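Getting stains and smells out of everyday dishes

I love my plastic dishes. I know, I know, everybody is supposed to want stoneware, but I have 2 kids, a small sink and a back step where we eat most of our suppers from May on, and plastic just makes sense. The trouble is that it holds on to everything: tomato, curry, onion, that gray film you get from a tired sponge. I've been trying out fixes for years and these are the ones I still use.

Tomato and curry stains

Sunshine! It's free and it really does work on tomato. Wash the dish well, leave it damp, and set it out in full sun for an afternoon. Turmeric fades this way too, though a bad stain may need a second day. My neighbor Letay Chala cooks with a lot more spice than I do and she rubs a little cooking oil over the stain first, then dish soap straight on top with no water, then rinses. I tried it on a soup container I had given up on and got most of the orange out.

If there's no sun, mix baking soda with just enough water to make a paste, spread it on thick and go do something else for half an hour. Wipe, don't scrub. Scouring powder and green pads leave tiny scratches, and the next sauce settles right into them.

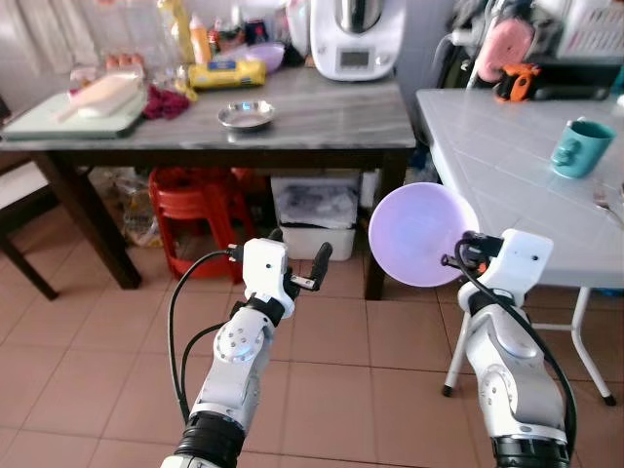

Greasy film is a different problem, and hot water by itself mostly moves it from one piece to the next. Wash the glasses first, then plates, then anything that held butter or meat, and change the water before the greasy stuff even if it still looks fine. On light colors, like a pale lavender plate, you can miss the film completely until you tip it toward a window and look across the surface. I run a thumb over it as well — if it drags, it's clean, and if it slides, back in it goes. A splash of white vinegar in the rinse helps when you have hard water like ours in Derkelstead.

Smells that won't leave

Crumpled newspaper! Stuff it in the container, put the lid on, leave it overnight. Onion goes, fish mostly goes. Wash it again before you put food in, of course. Store lids and boxes apart if you have the room, or at least leave the lids cracked. I keep mine standing in an old letter rack and it's the best thing in that cupboard.

Tea rings in mugs

A wet finger dipped in baking soda, rubbed around the inside, and you're done in a minute. For the really brown ones, fill the mug with hot water, add 2 spoonfuls of baking soda and leave it while you wash everything else. Plastic bowls don't need that treatment unless somebody (my son) has been drinking tea out of one.
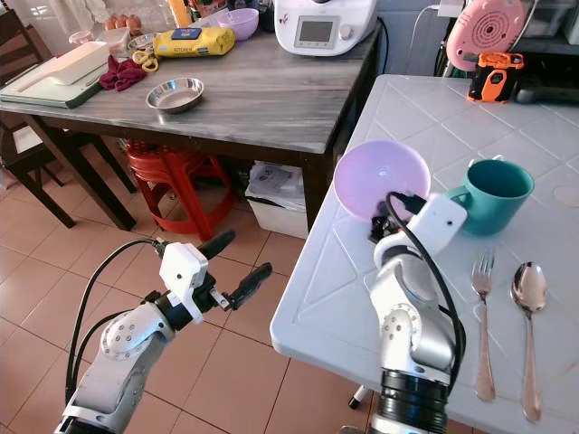 Tiled tabletops and grout

Letay swears by an old toothbrush for this and so do I now. Same baking soda paste, worked along the grout lines, left for ten minutes and wiped off with a damp cloth. Go easy on vinegar here, as it can wear away grout over time, and keep it off real stone altogether. Blot up coffee and juice as soon as they spill, and dry the joints when you've finished wiping down. Armindo Matos wrote in after my last page to say he seals his grout every spring before the table gets any use, and I'm going to try it this year. If you have a favorite sealer, send me a note!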